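Bin picking in the Pengate workshop

The automation bench at Pengate has been taken over by the bin-picking build, and it will stay that way through December. Members who need floor space at that end of the shop should use the bay by the roll-up door for now.

The job is simple to state. Bars of two lengths go into a gray bin in no particular order, and the arm has to lift them out one at a time. The long bars are red and the short ones are green, so anyone watching can tell right away whether the software has mixed them up. A second bin sits directly behind the first.

Most of the hours so far have gone into the gripper. It carries a bent metal finger and a pair of small suction cups on the same mount. The first version had cups only and did fine on bars in the open, but it had trouble when a bar was lying close to a wall. The finger was added to drag those bars toward the middle. It is on its 4th revision. The first 2 bent under load, and the next one was too short to reach the floor of the bin.

Both bins rest on plain boards and are held with clamps. We tried it without clamps and the bin crept every time the finger pushed on a side wall, and after that none of the taught positions were any good. If you borrow a clamp from this setup, please put it back in the same spot - recalibrating takes most of an evening.

The hoses and cables have been rerouted along the top of the arm and strapped down. Leave the slack at the wrist alone. The joint needs it to turn.

The picking software, which we call Tivo, has now logged 700 attempts. Its weak point is still bars that touch each other, and the next round of work is on that.

The Karras room is open for build nights from 7 p.m. Anyone from the Grunivbridge shop is welcome too. Bring safety glasses and stay outside the floor tape when the arm is powered.

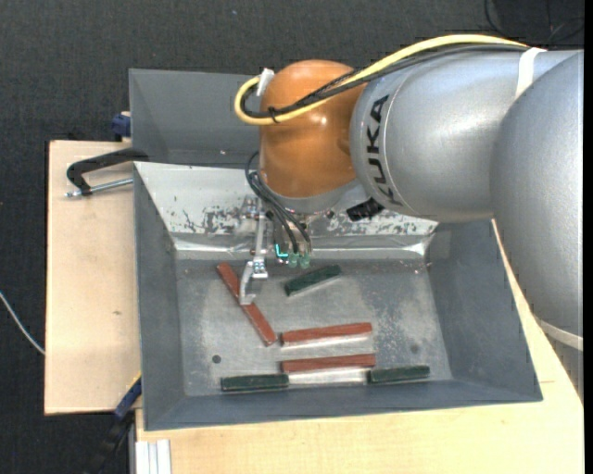 The finger and suction cups over the front bin, with red and green bars.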